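# How I look up a court case online (and what to do when the search comes back empty)

I cover small-claims and traffic court for a little newsletter in Fiadzo, and the question I get most from readers is some version of "how did you find that?" Mostly I typed a name into the county's public search and kept going. You can do it too, for free, from your couch.

## What you need before you start

- The full legal name of the person or business
- A rough idea of when the case was filed (even just "last October" helps a lot)
- The case number, if you're lucky enough to have it

If you have the case number, skip straight to the search box and paste it in, dashes and all. The Fiadzo county site is weirdly picky about dashes.

## Searching by name

1. Open the court's public records page and pick "Party search." Don't use the big search bar at the top, that one only searches the website itself (I lost a whole lunch break to this once).
2. Type the last name first, then at least 2 letters of the first name.
3. Leave the case type set to "All." A driving case might be filed as a traffic matter or as a criminal one, and you won't always guess right.
4. Set your date range. I go wide and then narrow it down.

Common names are a pain. My first search ever pulled up 22 matches, and I had to go through them by middle initial and birth year. Please do this part slowly! Pinning somebody else's charge on the wrong person is a terrible thing to do, even by accident.
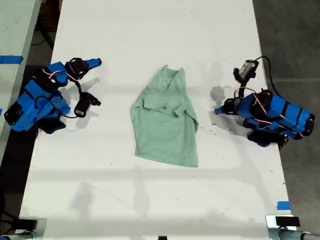
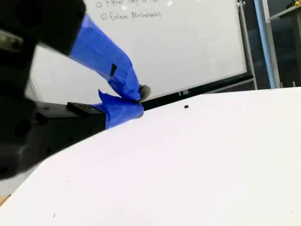
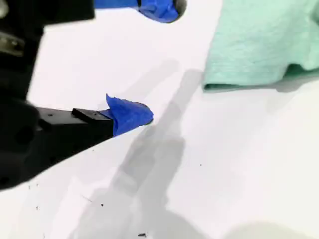

## Reading the docket

Once you click into a case you'll get a list of entries, usually newest at the top. Scroll to the bottom and read up. The words that tripped me up at first:

- **Arraignment:** the hearing where the charge is read and a plea is usually entered.
- **Continued:** moved to a later date. It says nothing about who's winning.
- **Diversion:** a program the person completes, often in return for having the charge dropped. Rules vary a lot by state.
- **Disposition:** how the case ended. If it's blank, the case is probably still open, but call and check.

## When nothing comes up

Try the neighboring county first. Half of what people around here call "Fiadzo" is really over the line in Zonditby, and Zonditby runs its own system with its own login. City courts are sometimes separate too, so a ticket written inside city limits may never show up on the county page.

Still nothing? The record could be sealed, or too old to be online. Call the clerk's window. I like to call right after 8 a.m., before the hallway fills up, and I keep the names and dates in front of me so I'm not shuffling paper while they wait.

## Getting copies

Ask for the complaint and the judgment by name, and ask what the per-page fee is before you say yes to the whole file. Certified copies cost extra and you don't need them just to read. If you're mailing a request, put the case number on every sheet, and write your phone number on there too in case they have a question.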